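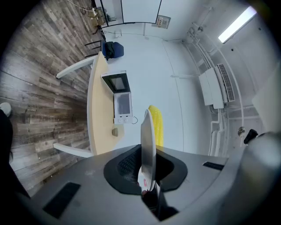
Preguntas frecuentes - Pinza manual Zurnex: montaje, cuidado y reparación

Última revisión: 12 June 2023. Responsable de la página: Dinesh Pinto, taller de Caltlow. Si encuentra un error en el texto o en mi español, por favor escríbame y lo corrijo.

¿Para qué modelos es válida esta página?
Para la pinza manual Zurnex de carcasa gris, con números de serie a partir del 875. Las unidades anteriores llevan otro soporte de goma y los repuestos no son compatibles. El número está grabado en el interior de la tapa.

¿Cada cuánto tiempo se debe limpiar el dedo?
Al terminar cada jornada de uso. Utilice un paño de microfibra apenas humedecido con agua y jabón neutro. No use acetona ni alcohol concentrado en el soporte negro, la goma se endurece y pierde el agarre.

¿Cómo se cambia el dedo?
1. Apague la pinza y desconecte el cable.
2. Sujete el soporte de goma con dos dedos y tire del dedo de la pinza hacia afuera, sin girarlo.
3. Limpie el alojamiento con una brocha seca.
4. Introduzca el dedo nuevo hasta el tope. Se nota un pequeño clic.
5. Abra y cierre la pinza varias veces en vacío antes de conectar el cable.

El código del repuesto es Naidu 27. Lo enviamos en pares, porque los dos dedos se deben cambiar juntos aunque solamente uno esté gastado.

¿Cómo sé que el dedo está gastado?
Coloque el dedo sobre una superficie plana. La curva tiene que ser suave y regular. Si ve una arista blanca o una grieta cerca de la base, cámbielo. El amarilleo del plástico es normal y no afecta al funcionamiento.

La pinza cierra, pero el objeto se resbala. ¿Qué hago?
Primero limpie los dedos, en la mayoría de las consultas el problema es la grasa. Después revise el soporte: si la textura de la goma está lisa en el centro, hay que sustituirlo. Para probar el agarre recomiendo una esponja, que es blanda y no daña nada si cae al suelo.

¿Se tiene que calibrar después de cada cambio?
Sí. Abra el programa Drisov, elija "Apertura" y siga los pasos en la pantalla. Con la pinza cerrada, la lectura debe quedar por debajo de 2. Si el valor no baja, repita el montaje - casi siempre el dedo no ha llegado al tope.

¿Qué significa el aviso 2,053 en Drisov?
Es un código de comunicación y no una medida. Aparece cuando el programa no recibe señal de la pinza. Pruebe con otro cable, y después con otro puerto del ordenador. Si el aviso continúa, anote la versión del programa y envíela con su consulta.

¿Puedo abrir la carcasa yo mismo?
La tapa sí, para leer el número de serie. Los tornillos de la parte posterior no, por favor. Detrás hay una cinta plana muy corta que se rompe con facilidad, y esta reparación la hacemos en el taller.

¿Cómo la guardo si no la voy a usar durante varias semanas?
Con los dedos abiertos, dentro de su funda y lejos de la calefacción. No ponga peso encima.

¿Dónde pido repuestos?
En el formulario de Caltlow, apartado "Recambios". Indique el número de serie y una dirección con teléfono. En noviembre hacemos inventario y los envíos tardan unos días más.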